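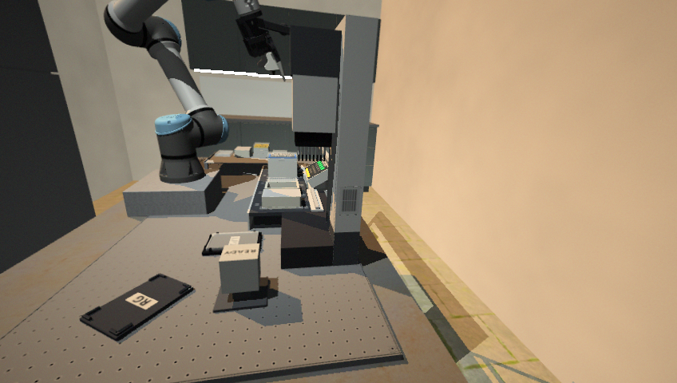

February, notebook, afternoon into evening

Picking up from where I left off before lunch. The goal for today was to get a decent set of demonstrations of the cube move in the simulated bench, driving the arm by remote from the desk, and to find out whether my hands have gotten any better at it since last month. A little, I think! Keabetswe says my wrist motions still look like somebody stirring soup, and I can't argue with her.

Setup notes first, so I don't have to work them out again. Scene is the Wornelside bench, the one with the perforated table, the tall machine with its deck on the left side, and the two flat trays on the table. The READY cube starts next to the base of the machine with its lettering upside down from where our view sits. I kept the arm's start pose with the gripper up high by the machine head and nothing in the fingers. Control is the Dullar handset, going through Moodley for the recording. Demonstrations are saved under Buvum, in the folder with my initials (Tshepo, please don't tidy that folder until I've had a chance to copy it over, I know you mean well).

The task, written the way I'd say it to a new person: come down from the start pose, stay clear of the machine, pick up the cube by its sides, carry it over and set it on the tray with the RG label, let go, back away. It sounds like nothing. The awkward bit is right at the beginning, where the wrist is hanging on the diagonal and you want to go straight down, and straight down is a fine way to clip the machine. I now swing left first, toward the open part of the table, and only then drop. It costs a moment and looks fussy on playback, but I haven't bumped the machine once since I started doing it.

I made 19 demonstrations before stopping for tea. The early ones I'd throw out. I was hunting around over the cube, going up and down and up again, and if we train on that the arm will learn to dither just like me. Keabetswe sat with me for a bit after that and suggested I talk my way through each run out loud before touching the handset, and then do it without pausing. I felt silly but it helped a great deal, and the later paths are much smoother. We also turned the handset speed scale down from 300 to 200. At 300 every little twitch of my thumb showed up in the fingers, and I'd been blaming the handset for it all morning. Sorry, handset.

Something I noticed with the shadows. There's a dark angular one lying across the table in front, just to the right of the plate by the cube, and twice I caught myself using its edge to judge how low the fingers were. That's no good if we move the lights later, and we will be moving the lights. So from run 12 or so I made myself look at the cube and the plate only. If the first trained version goes strange when the lighting changes, look at my early runs before blaming anything else.

Tshepo asked whether we should show the approach from the other side too. I'd like to, a few at least, though the gap between the cube and the machine is snug and I don't trust myself in there yet. He's welcome to try it. He has steadier hands and he's younger.

Odd thing at the very end: one recording came out with 948 steps, far longer than the rest. I went back through it and it was me, parked over the tray, chatting to Keabetswe with the recorder still running. Marked it as bad in the log. I left the file where it is for now so we can check that the trimming script catches that kind of thing.

For tomorrow: redo the early runs at the slower scale, ask Tshepo about the other approach, and see if Moodley can cut the recording by itself once the gripper has opened and pulled back. Also bring the good chair back from the other room, my back is complaining.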